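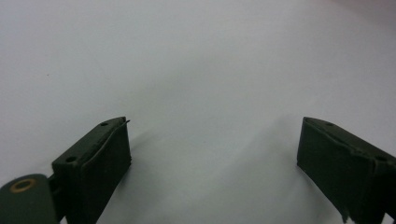

Speaker notes: Labelling the back room

Talk for the regional small museums day, 08/10/2019
Slot is after morning tea. Rosalía Paredes is chairing and will do the introduction.

Opening

Thank everyone for coming. Say who I am and where I work: collections officer at the Mota Street Museum, a town museum with one paid position, which is mine, and a storeroom that used to be a butcher's shop.

The talk is on object labels. I mean the storage kind, the tags and numbers that tie a thing on a shelf to a line in the register. If anyone came for exhibition text, the session in the hall next door is the one they want and I won't be offended if they go now.

Pause here and let them go.

Where we started

When I took the job there were 700 objects on the register and no agreement on how they were numbered. Three systems had been used over the years.

First system: a running number, painted straight onto the object in white enamel. Early donations, mostly farm tools.

Second system: year, then donor initials, then a letter. Worked until two donors with the same initials gave things in the same year.

Third system: the one in most of your museums, year dot lot dot item. This came in properly in the nineties but was never applied backwards.

So a butter churn could have a painted number, a cardboard tag with a different number, and a register entry under a third. Tell the churn story if there is time. If not, leave it.

What we decided

We kept the old numbers. I want to be clear on this because it comes up every time. The painted numbers stay on the object and go into the record in a field called "previous number". Do not scrape them off. Someone will ring in ten years with an old receipt and the painted number will be the only thing on it.

Every object then gets one current number in the year dot lot dot item form. If we don't know the year it arrived, it goes in under the year we found it, with an X in front. There is an argument for doing this differently and I'm happy to have it at lunch.

Materials

Go slowly through this part. People write it down.

Tags: unbleached cotton tape for textiles, sewn on with two loose stitches at a seam. Acid-free card for everything with a handle or a hole. We buy ours from Drudard in packs of 300, already strung. The string is longer than you need. Cut it down or it tangles in the drawers.

Direct marking: for ceramics, glass and metal. A clear barrier layer, let it dry, number in ink, let it dry, clear layer on top. Put the number where a hand won't rub it and where it won't show on display. Base of a jug, inside of a drawer, back of a frame.

Pencil: for paper, books and photographs. Soft pencil, lower corner, on the back. Never ink, never a sticker.

Boxes: number on the short end and on the lid. Lids get swapped. I have found this out in my own storeroom more than once.

Things we stopped using: metal-rimmed tags, rubber bands, sticky dots, and anything laminated.
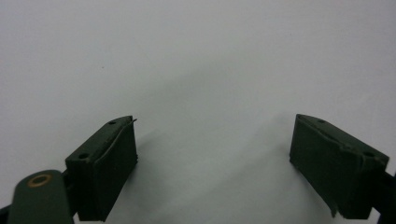
The barrier layer is the step people rush. It needs to be properly dry before the ink goes on or the number sinks into it and feathers. I do a tray of objects at a time, coat the lot, and go and do something else until after lunch. If you try to do one jug from start to finish you will stand there blowing on it.

Ask for a show of hands: who has a direct marking kit now? Usually less than half the room. Tell them the regional office has one they can borrow.

The register

We used a spreadsheet for the first year. I know some of you are still on one and that's fine. The columns matter more than the program. Ours were current number, previous number, short name, donor, shelf, and date checked.

The short name should be two or three words, most general word first. Jug, cream. Hat, straw. Saw, crosscut. It sorts properly and you can read it aloud to someone on a ladder.

We moved to a cataloguing program called Fledel in our second year. I don't get anything for saying so. It does what we need, it exports back to a spreadsheet, and the person on the phone knows what an accession number is. We also trialled Wovero and found it was built for places much larger than ours. If you have a big photographic collection you may want to look at it anyway.

Whatever you use, print the register every December and put the printout in a different building. Ours goes to the library.

Doing the work

This is the section with the numbers in it.

We did it a shelf at a time. Each shelf was finished before the next was opened. Finished means every object has a tag or a mark, every tag matches the register, and the shelf list is taped to the upright.

A good day with two people was 60 objects. One person handles and reads out, the other writes. Swap after an hour. A bad day was the shelf of loose harness, which took two of us all of Thursday and part of the next week.

We worked with at most 5 objects on the table at once. Before that rule we had tags going onto the wrong things, and the only way to sort it out was to go back through the whole morning.

Some objects had no record of any kind. They got an X number, a tag, and a line saying "no record found". We put photos of them in the front window with a note asking if anyone recognised them. A fair number were claimed as coming from somebody's aunt, and a few of those had paperwork to match.

What went wrong

We ran out of numbers in one lot. The 1974 donation had been entered as a single item, "assorted kitchen ware", and turned out to be four shelves deep. We had left no space for it on the shelf list, so the list had to be rewritten.

The first batch of card tags was done in a pen that faded. Test your pen. Write on a tag, leave it on a windowsill for a month, and look at it beside a fresh one. I redid that whole bay.

I also put the cotton tape on a christening gown through the fabric in place of the seam. It was picked out again and no harm done, but I would rather say so here than have one of you do it.

Questions I expect

Barcodes. We looked at them. For a collection our size, a person with a list is quicker. If you do use them, keep the written number on the same tag.

Loans in. They get a temporary tag in a different colour, with the owner's name on the back. They never get a direct mark.

Big things. The dray has a card tag wired under the seat and a painted number from the first system on the axle. Both are in the record.

Cost. Tags, tape, ink and the clear coat came out of our ordinary supplies budget. The program has a yearly fee and I can give people the figure privately.

Handouts

The sheet has the column headings on one side and the materials list on the other. Leave the spares on the table by the door. Rosalía has the file if anyone wants it emailed.

Hand back to Rosalía for notices and the lunch arrangements.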